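Who looks after Grandpa at night?

My great-uncle Ebbe moved into a care home last December, and my little cousins had a hundred questions. So I went and asked the people who work there!

First up, a care home isn't a hospital. It's a home with helpers, where older people have their own rooms and favourite chairs.

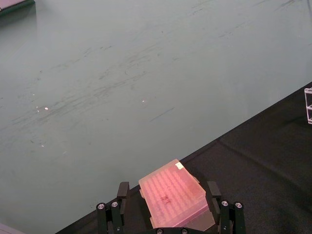

Helpers in a care home are called carers, and they work in turns called shifts. They help with dressing, meals and getting about. They wipe the tables too, again and again, but a tabletop that gets used a lot can still end up like the gray-green one, with faint dark scuffs running across it on a slant. I think scuffs are friendly.

At night, when most people are asleep, 4 carers stay awake at Ebbe's place. If somebody feels poorly or just wants a cuppa, they press a buzzer and a carer comes.
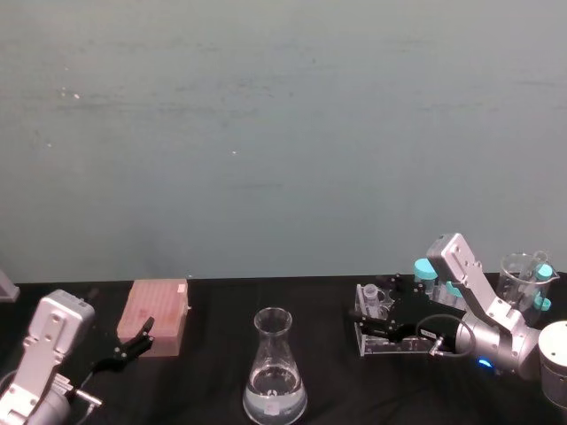 Can kids visit a care home?
Most homes love it when they do. Ask a grown-up to ring first, and bring a drawing or a board game. Ebbe likes Thursday best (it's pudding day).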